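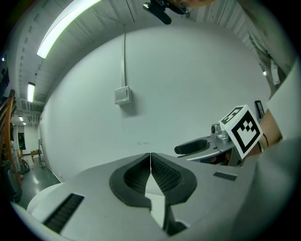
Ticket 153: Buzzing near wall box, corridor lights, table vibration

Status: Reopened by customer
Site: Skullby building, ground floor, room 111 and corridor
Opened: Saturday, February 12, 2022
Handled by: Plaltow building support
Priority: Normal (customer disagrees)

Original report
There is a low buzz in the room in the evenings. It is loudest at the big white wall, close to the small white box with the thin cable going up to the ceiling. Things left on the white table rattle slightly when it's going. I would like someone to find out what the box is for and whether it is the source. Please don't send me the page on cleaning light fixtures again. I have read it.

Reply from Plaltow
Thank you for your report. Buzzing of this kind is normally caused by aging tubes in the corridor. We suggest replacing the tubes before any other checks. Please confirm the type of ceiling fixture and whether the lights come on fully.

Customer
I don't see how a tube out in the corridor makes a noise that I hear best with my ear against a wall. But you asked, so:

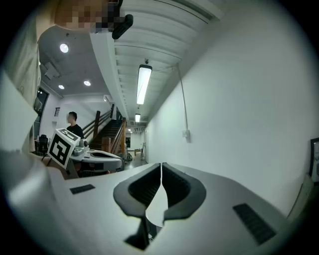

Corridor past the stairs, evening. Long tube fixtures on the white ribbed ceiling.

The fixtures are lit in that one, all the way back. I have no flicker to report and never said I did. If you change the tubes I'll be happy to have new tubes, but I don't expect the buzz to notice.

Reply from Plaltow
Tubes changed by Benítez under work order 6. Ticket closed as resolved.

Customer
Reopening. The buzz was back the same evening. Who marked this resolved, and did they stand in the room first?

What I have tried so far:

1. Corridor lights off at the switch. Buzz continues, same pitch.
2. Everything on our own sockets unplugged. Buzz continues. It may be a little softer, but I wanted it to be softer, so don't put much weight on that.
3. Hand flat on the wall under the box. I can feel something. Hand flat on the wall over by the small black panel on the right, nothing I'd swear to.
4. Table pulled a hand's width off the wall. The rattle stops. Pushed back, it starts again.

Number 4 is the one I'd like somebody to read twice.

Reply from Plaltow
The table maker, Zisavus, notes that uneven feet can cause rattling on hard floors. Have you checked that the table is level? Please attach a view of the table in its usual position.

Customer
It is level. A loose foot would rattle wherever the table stood.
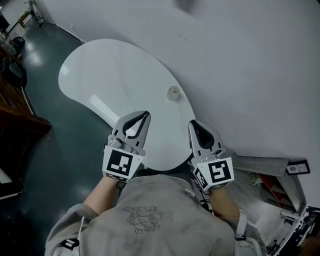 White table in its usual position, side against the wall. Clear glass cup near the right edge.

The cup is the best test I have. With the table touching the wall, it sings when the buzz is on. With the table pulled out, it doesn't.

I have also had an estimate of $1000 for "acoustic investigation" forwarded to me. I won't approve that until someone has opened the box on the wall, which I assume takes a screwdriver and a person allowed to use it.

Reply from Plaltow
Electrician requested from Benítez for the wall box and its cable. Estimate withdrawn for now. Please leave the table away from the wall until the visit.

Customer
Fine. Please come after dark, when it buzzes. A morning visit will find a quiet wall and I'll get another closed ticket.

Internal status: Waiting on contractor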